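Section 5: Recording Sessions with the Hand-held Grippers

Yazzie Student Manipulation Project
Set-up and Operating Guide for Club Members
Issued by the Tolloren School Robotics Club, 2019-12-13

5.1 Scope

This section sets out the procedure for recording demonstrations with the hand-held grippers. It applies to all members taking part in the household tasks module of the Remongate student competition. Members who have not completed the induction in Section 2 may observe but must not wear the harness or operate the recorder.

The fixed arm is covered in Section 7. Its emergency stop procedure differs from the procedure given here, and the two must not be confused.

5.2 Before the session

1. Book the work area on the club sheet and enter the task code. Drawer tasks use code 207. Desk tasks use code 1481.

2. Check that the batteries for both grippers and for the harness monitor are fully charged. Do not begin a session on a partly charged battery.

3. Inspect each marker cube. The printed faces must be clean and flat, with no lifted corners. A damaged cube must be replaced from the spares box and the gripper calibrated again as described in Section 4.

4. Open and close each gripper slowly by hand. The fingers should move evenly and the pads should lie flat against each other when closed. Report any sticking to the session leader.

5. Clear the work surface of all items not named on the task card.

Note: Marker cubes are matched to their grippers. A left cube fitted to a right gripper will produce a recording that cannot be used, and the recorder gives no warning of the error.

5.3 Fitting the harness

1. Loosen all straps before putting the harness on.

2. Fasten the buckle and tighten the webbing until the rig no longer swings when the wearer leans forward.

3. Place the monitor at the side of the body, clear of the elbow.

4. Secure loose cable to the harness with the fabric ties supplied. Leave enough slack for both arms to reach fully forward.

5. Ask a second member to check the fit. The wearer should not adjust the rig while holding a gripper.

Caution: Cables on the floor are a trip hazard. Walk the full route from the recorder to the work surface before starting, and keep other members out of that route during the recording.

5.4 Recording a drawer task

1. Stand facing the cabinet with both feet flat on the floor and a gripper in each hand.

2. Start the recorder. Confirm that the timer on the monitor is running before making the first movement.

3. Hold both grippers still for a count of five. The software uses this period to find the markers.

4. Open the drawer fully. Do not use a knee or an elbow to move it.

5. Pick up the object named on the task card, keeping the marker cubes uppermost wherever possible.

6. Complete the task, return both grippers to the starting position and hold them still for a second count of five.

7. Stop the recorder and state the result aloud as "complete", "partial" or "void".
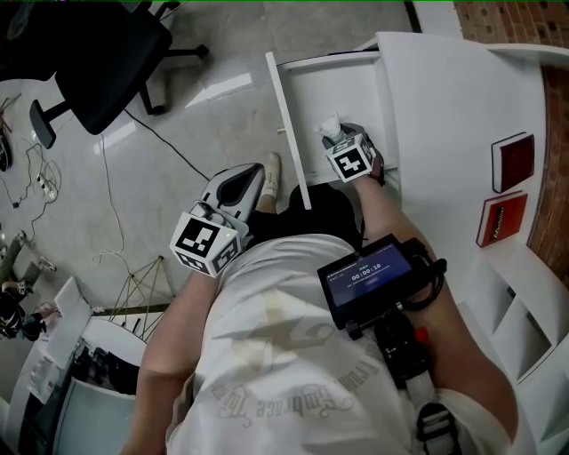

Work at the drawer and in the desk area
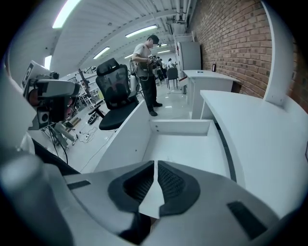 8. Reset the work surface according to the task card. The object must go back to its marked position before the next recording begins.

Note: Members should work at a natural pace. Very fast movements blur the markers, and very slow movements give the learning software a poor example to follow. The training clips in the Ulance folder show a suitable speed.

5.5 Conduct in the work area

Only the operator and the session leader may speak during a recording. Other members should remain seated or stand well back from the operator. Chairs must be moved away from the operator's path before the recorder is started.

Anyone who feels discomfort in the wrist, neck or shoulder must stop at once and tell the session leader. An operator may work for no longer than one task card before handing over to another member. Head-mounted equipment must be wiped clean at each change of operator.

5.6 Faults during recording

Timer does not start: Check the monitor cable at both ends, then restart the recorder. If the fault continues, change the monitor.

Error 2623 (marker lost): Stop, hold both grippers in clear view of the camera and wait for the message to disappear. Mark the recording as void and begin again.

Object dropped: Continue if the object can be reached safely with the gripper. Otherwise stop the recorder and enter "void" on the sheet. Do not pick the object up by hand while the recorder is running.

5.7 Ending the session

1. Switch off both grippers before removing the harness.

2. Copy the recordings to the Ulance folder and check that each file opens.

3. Coil the cables loosely and return them to the labelled hooks.

4. Enter all void recordings on the session sheet, with the reason for each. Sheets are retained until the end of April, when entries for the Remongate competition close.

5. Place the batteries on charge and sign the equipment register.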